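History & Heritage

What's in a Surname? Quite a Lot, if You Ask the Quiambaos

By Jocelyn Calimlim
January

Ramil Quiambao was 11 when a teacher asked him where his surname came from. He went home and asked his father, who told him to ask his grandmother, who told him to eat his rice. It took him another thirty years to get a proper answer, and he has been hooked on names ever since.

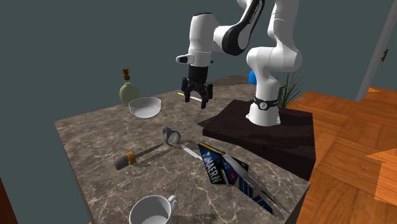
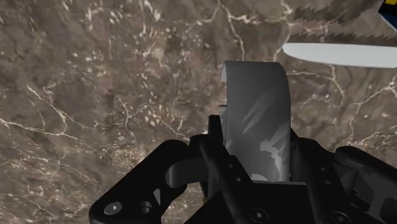

Pictures: Stimora

I can see why. Filipino surnames are a joy! Open any school register in Pampanga or Pangasinan and you'll find Spanish saints sitting beside Hokkien merchants and old Tagalog words for strength or daring, all in strict alphabetical order.

Quiambao belongs to the Chinese side of the register. Many Filipino names that end in -co, or that run to three neat syllables, began as the full name of one man, often a trader from Fujian. When he was baptised or put down roots, a clerk wrote what he heard in Spanish letters, and his children carried the whole thing as a surname. That is why one family may be Cojuangco and another Tuazon, and why the spelling can wobble so much from one parish book to the next.

Ramil's cousin Jhun has found the name written four ways in a single run of baptisms. "You learn to read it aloud," he told me. "If it sounds like us, I write it down." Between them the cousins have filled 70 notebooks, and their tree now holds more than 900 people – including two branches who had lived three streets apart and had no idea they were related.

Then there is the great shake-up of 1849. Governor-General Narciso Clavería was fed up with muddled tax lists and brothers who didn't share a surname, so he had a catalogue of names drawn up and sent out to the provinces. Pages were handed to towns, and families without a settled surname picked from what they were given. In some places you can still guess a person's home town from their first letter, and I've spent whole bus journeys trying.

Not everybody had to choose. Families who had used a name for generations could often keep it, and that helps to explain how so many older names came through. Milagros Dimaculangan is very proud of hers. It is Tagalog, and means something close to "cannot be lessened". The Batangas names that start with Dima- are a wonderful bunch, full of people who can't be beaten, moved or held back.

"My husband's name is a star," she says, laughing, "and I kept mine anyway." He is Mark Anthony Estrella, and he has traced his own line as far as a burial entry from the 1860s. Before that, the page is eaten through by insects. He has been back twice to look at the holes.

If you'd like to start on your own name, begin with the oldest relative who will put up with you, and write down nicknames as well as the formal ones. Parish books come next, and many have been filmed. Try every spelling you can think of: Qui-, Kia-, Quia-. Godparents are well worth noting too – Jhun found an entire lost branch that way, standing at the font at someone else's christening.

The cousins are now working on a marriage that doesn't fit. The groom seems to have two fathers, and Ramil could not be happier about it.

More from History & Heritage
Reading old parish handwriting
The Golari letters: a family in 400 postcards
Village names that moved house
My great-aunt's 90 cousins

Filed under: Surnames, Family history, Philippines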